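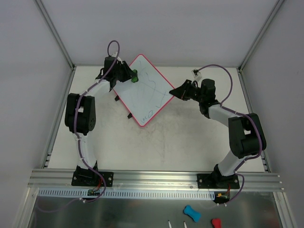

A whiteboard with marker lines and partly erased traces.

Town library opens sketch-map room after long repair

6/26/00

The upstairs reading room at the Colell library reopened this morning with a new permanent display of local maps, the oldest of them drawn in 1771. The room had been closed since a leak in the north gutter stained the ceiling and two of the map cabinets last fall.

None of the maps was lost. Three sheets had water marks along the lower margin and were sent out for cleaning. They came back in May and are now in the flat cases under the windows, where they can be viewed but not handled.

The 1771 sheet shows the river crossing, the mill road and the fields on the east bank, most of them marked with the name of the family that worked them. It was made to settle a quarrel over grazing and was kept in a chest at the Vetitz farm until the farm was sold. The library bought it at the sale along with a box of rent books, which are still being sorted and will not be on view this year.

"People come in asking where their street was before it was a street," said Gizella Kovács, who heads the library's local history section. "Now I can take them upstairs and show them. Before this I had to unroll everything on my desk."

Kovács chose the sheets for the display over the winter. She said the hardest to place was a pencil map of the lower town with no date, no scale and no signature. The tannery is on it but the second bridge is missing, and that puts it between two known floods. It hangs by the door with a card asking anyone who recognizes the handwriting to speak to the desk.

One wall is given over to maps drawn by residents. The library asked for these in the spring and put no rules on size or accuracy. Several show walking routes to school. One traces the bed of the old Delić canal, which was filled in and now runs under the bus depot, and another marks every public drinking fountain the author could remember, including four that have since been taken out.

Hideaki Arai, a retired surveyor who lives on Mill Road, drew the canal map and gave a short talk at the opening. He walked the route with a measuring wheel and compared it with the town's drainage plans.

"The plans are off by a good bit near the depot," Arai said. "There is a bend that somebody straightened on paper. You can still see the bend in the garden walls if you know where to stand."

Arai will lead a walk along the canal route on the second Saturday in July, starting from the library steps. The walk is free and there is no need to sign up. Part of the route crosses rough ground behind the depot and is not suitable for strollers.

The repair work included a new gutter, fresh plaster and a replacement floor along the north wall. The old card catalog has been moved to the landing to make space for the cases. The cards are still in order and can still be used, although nothing bought in the last few years has been added to them.

A booklet about the collection, printed by Mundance, is on sale at the front desk. The first printing is 500 copies. It has a fold-out copy of the 1771 sheet and short notes on the other maps, but the residents' maps came in too late to be included.

Light in the room is kept low to protect the paper – visitors who want to read the smaller lettering can borrow a magnifier from the desk. Photocopies can be made of the later printed maps only. Requests to study an original should be made in writing, and Kovács said most will be answered within a week.

The map room is open during regular library hours and until 7 p.m. on Thursdays. Entry is free. School groups should call ahead, as the room is small and the stairs are narrow. The elevator reaches the upper floor but the key has to be requested at the desk.

Maps for the residents' wall will be accepted through the end of July. They should be left flat, with a name and phone number on the back.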